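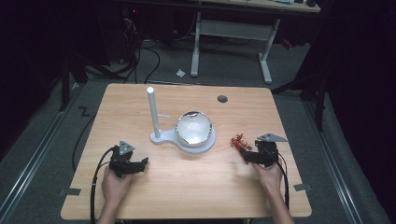
Words: Getachew Endale. Checked by Ludivine Lemaire. Updated January.

Section 8: First fill, first rinse, first coffee

For the Wosent 3802 filter and cup machine. Older Wosents have the tank at the back, so steps 1 to 4 won't match. Use the old leaflet for those.

Before you start

You need the machine, the lead, the tank, the drip tray, a jug, a dry cloth. No coffee yet. Leave the bag shut till section 8.3.

Peel the blue film off the front panel. Also the small square over the steam vent on top — easy to miss, smells awful if left on.

Caution: don't plug in until the tank is full and clicked home.

8.1 Filling the tank

1. Lift the tank straight up by the handle. Don't tilt.
2. Rinse with cold water. No soap on the first go.
3. Drop the filter disc in, ridged side down. Press till it sits flat.
4. Fill to the 1000 ml line. Not over it. There's an overflow slot just above and it drains into the base.
5. Wipe the outside dry, slide the tank back down, listen for the click.
6. No click? Lift out, turn the disc a quarter turn, try again.

Note: tap water is fine in most places. If your kettle furs up quickly, go to section 9 and set the hardness before you go any further. The strips are in the Zokedell envelope with the spare disc.

8.2 Rinsing through

1. Plug in. The light on the left goes amber.
2. Put the jug under the spout.
3. Hold the round button until the light blinks, then let go.
4. Machine runs the whole tank through. It stops and starts. Normal. Leave it alone.
5. Empty the jug, refill the tank, do it again.

Second rinse should come out clear. Grey specks in the first one are carbon from the disc, harmless, tip them away. Still specks after the second: run a third. Still specks after that: disc is damaged, swap it for the spare.

Caution: the spout stays hot for a good while after a rinse. Dont wipe it with bare fingers.

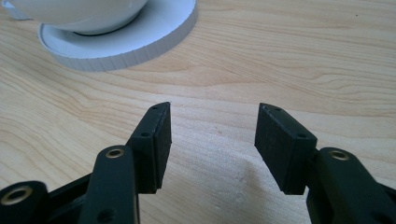 Cup height is the setting most people skip. The drip tray has an upper and a lower slot, and the machine leaves the warehouse with it in the lower one, which suits tall mugs and travel flasks. Pour from that height into anything short and you get splashes up the front panel. For an ordinary cup, say a white one on a round saucer like in the photo, move the tray to the upper slot and stand the cup on it without the saucer. Saucers slide on the ribs. Put it back on the saucer once the last drips have fallen.

8.3 Setting the cup size

1. Tray in the slot you want. Cup on the tray, centred under the spout.
2. Press the small cup button twice. Display shows 100.
3. That's millilitres. Turn the dial to go up or down.
4. Press once to save. Short beep.
5. No beep means it wasn't saved. Start again from step 2.

Do this with plain water first and see where the level comes to. Better to find out now than with coffee all over the worktop. Leave room for milk if you take it.

Note: the size is stored per button, so set the large one seperately. Pulling the plug doesn't wipe it. Holding both buttons together does.

8.4 Making the first coffee

1. Swing the basket out to the right.
2. Paper in, or the mesh filter. Never both.
3. One level scoop for the small button, two for the large. Medium grind. We test with the Qureshi house blend but anything medium will do.
4. Shake it level. Don't pack it down.
5. Swing the basket back till it stops.
6. Press the button once. Wait for the light to go from amber to white before you take the cup.

Weak? Grind a bit finer before adding more coffee. Bitter, or dripping very slowly? Too fine, go coarser.
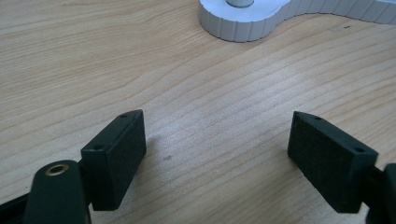

Slow dripping can also be the paper folding over on itself inside the basket. Open up, look, crease the seam flat and refit. If the basket overflows, switch off at the wall and leave the lot to cool before opening. Grounds under the basket rim will stop it closing properly — wipe the rim every time, takes a second.

8.5 If something's wrong

Amber light won't go off: tank not clicked home. See 8.1, step 5.

Red light, no noise: tank empty or disc in upside down.

Red light and a hum: air in the pump. Lift the tank, drop it back in, run a rinse.

Water under the machine: check the fill line first, then the tray. Still wet after drying it all off, unplug and ring the helpline. Have the serial number ready, it's under the tray.

Wrong cup size every time: limescale, usually. Descale using the Flarnero sachet in the box, full steps in section 10. Don't use vinegar, it gets into the seals and voids the cover on them.

Next: Section 9, Water hardness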